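Section 2: Clearing a desk after a meal (Kikimau desk mat, dark grey)
Revised 2/17/19

The Kikimau mat is sold as a surface you can eat a full meal on and wipe clean afterwards. We have our doubts about the second part, especially where shellfish is involved. Follow the order below and you give the mat a fair chance.

Before you start

Have a paper bag with handles, a large bowl and a damp cloth within reach. The Pumar leaflet says the cloth alone will do. It won't, at least not with crayfish.

CAUTION: Shell edges can scratch the mat. Don't sweep them across it with your hand or a ruler.

1. Put any lamp at the back of the desk and run its cord along the back edge, away from the food.

2. Stand the paper bag on the right side of the desk and open the top. A bag with a plastic liner leaks less. It still leaks, so don't leave it standing overnight.

3. Take sealed things off first: shaker bottles, drink cans, anything in plastic wrap. A bottle lying on its side should be picked up with the cap checked, whatever the maker claims about the seal.

4. Close up food you mean to keep. Cherry tomatoes can stay in their own clear container and go straight to the fridge.

NOTE: Dough in plastic film is easily mistaken for rubbish. Look before you throw.

5. Lift the shells in small handfuls and drop them in the bag. Go back for the little bits near the edges, where they dry on hard.

6. Empty the bowl and rinse it in the sink. Don't rinse it over the mat.

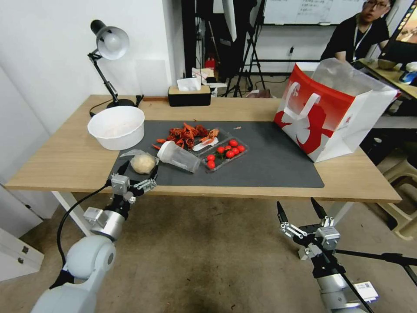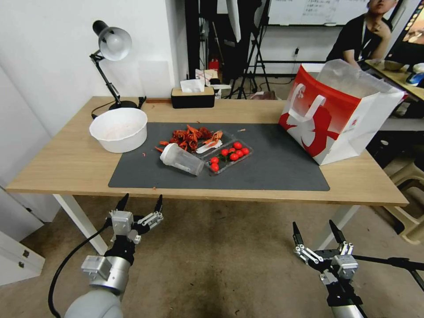
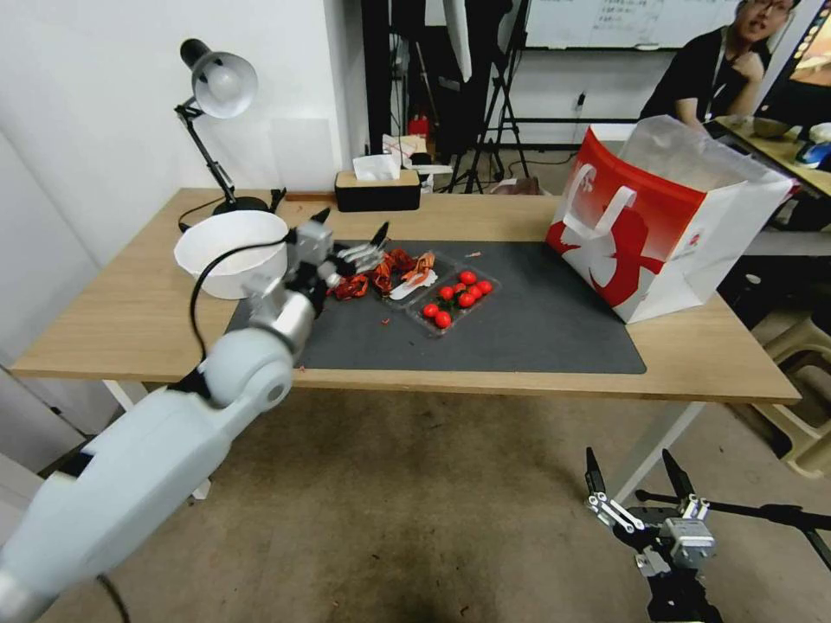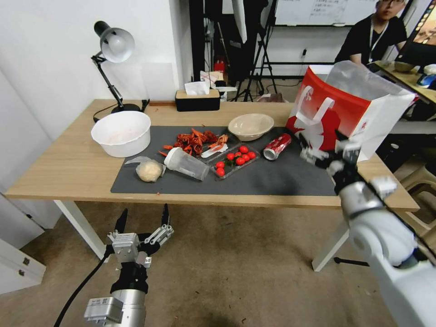 Figure 2. Desk with crayfish or shells and cherry tomatoes on the mat, bowl and lamp to the left.

7. Wipe the mat from the back edge toward you, then turn the cloth and wipe again. Check the bare wood at the front as well — crumbs of shell end up there too.

8. Leave the mat flat until it dries. Rolling it damp gives you a curl that takes days to settle.

About the smell

Vahidi sells a spray for this. We found it gave us a desk that smelled of lemon and crayfish. Warm water with a little dish soap did as well and costs next to nothing.

The box also promises 3,000 wipes before the colour fades. We haven't tested that and would like to know who did.

If a red stain remains after step 8, see Section 4, Stains and Marks.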